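The Laptop That Wanted to Be Three Laptops

I own one computer. I have owned one computer at a time for most of my working life, and for most of that time I've been asking it to pretend to be something else. At the moment it's a Mac that spends its mornings as a Linux box and its afternoons, when the accounting people need me, as a slightly grumpy Windows machine.

If you write software for other people's computers you probably do some version of this too. Mine started with a mapping tool called Girnero, which draws terrain in 3D and has to run on whatever the customer has lying around in the office. Some of them have new machines. One of them has a tower with a sticker on it from a company that closed before I finished college. They all pay the same, so they all get a working build.

For a few years I kept separate hardware for this. There was a fat gray desktop under the desk for Windows and a secondhand laptop for Linux, and I kicked the desktop every time I stretched my legs. Then the laptop's battery swelled up, and I decided I'd had enough of owning things with fans. I bought a virtual machine program called Enness, moved everything onto the Mac over one long February weekend, and gave the desktop to my nephew (who took the graphics card out and sent me the rest back!).

The first month was lovely. You click a button and there's Windows, in its own little window, like a fish in a tank. You can take a snapshot of the whole system before you do something stupid, do the stupid thing, and roll back. I took a lot of snapshots. I gave them names like "before driver" and "before other driver" and "do not delete," and I have since deleted that last one, and I'd rather not discuss it.

Graphics were where it started to wobble. Girnero leans on the graphics card pretty hard, and inside a virtual machine there isn't really a graphics card, just a polite stand-in that passes your requests along to the real one and sometimes forgets a few. My hills came out black. Then they came out fine but the lakes were on top of them. I spent two days convinced I had broken the shading code, rewrote a good chunk of it, and then ran the old version on a real PC at the library, where it looked perfect.

So I did what everybody does and went to the forums. There was a thread about my exact problem. It had 297 replies, and I read every one of them with a sandwich in my hand. Most said "same here." A few said "any news?" One man had posted a long and rather beautiful workaround that involved editing a settings file by hand, and underneath it somebody had written that it made his machine unable to start. I tried it anyway. Mine started, but the mouse pointer went missing.

It was Leif Juhl who talked me down. Leif and I shared an office years ago, and he now looks after the build machines at Erkov, where they ship to all three systems every week and seem to sleep at night. I called him to complain, mostly, and he let me go on for a bit before asking why I was testing on the virtual machine at all.

"Compile in it, sure," he said. "Click around in it. But don't look at pixels in it. You're looking at somebody else's bugs."

I argued, because I'd paid for the thing. Then I went and counted up the failures in my test log, which I keep as a plain text file and had been avoiding. Out of 2568 checks on the Windows side, nearly all the red ones were in the drawing code, and nearly all of those went green on the library PC. The rest of the program was fine. It had been fine all along, and I'd been poking at it for weeks.

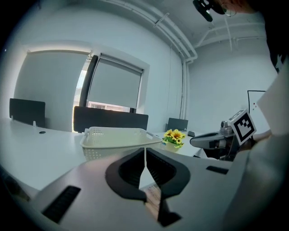
A woven plastic basket and a bunch of sunflower-style artificial blooms share the long white table.

These days I split the job up. Enness still does the compiling and the boring tests, the ones that check whether a file saves or a menu opens, and it does them well. I let it run while I make lunch. For anything that draws, I rent time on a remote machine from an outfit called Montoya, which has real cards in real computers, and I connect to it over the network. It's a bit laggy and the keyboard layout is always wrong when I log in – I've typed my password with the Y and Z swapped more often than I'd like – but the hills are the right color and the lakes stay down where lakes belong.

I've also gotten stricter about disk space. Virtual machines grow. Mine had eaten so much of the drive that the Mac started sending me those worried little messages, and when I finally looked I found old snapshots going back to that first weekend. Out they went. I kept a clean install of each system and wrote down, on paper, what I'd added to each one afterward. Rebuilding from that list takes an evening. I've done it once, and the only thing I forgot was the printer.

There's a new version of Enness due, and the release notes promise better 3D support. I've read that sentence in release notes before. I'll install it all the same, probably on a Friday, and I'll take a snapshot first.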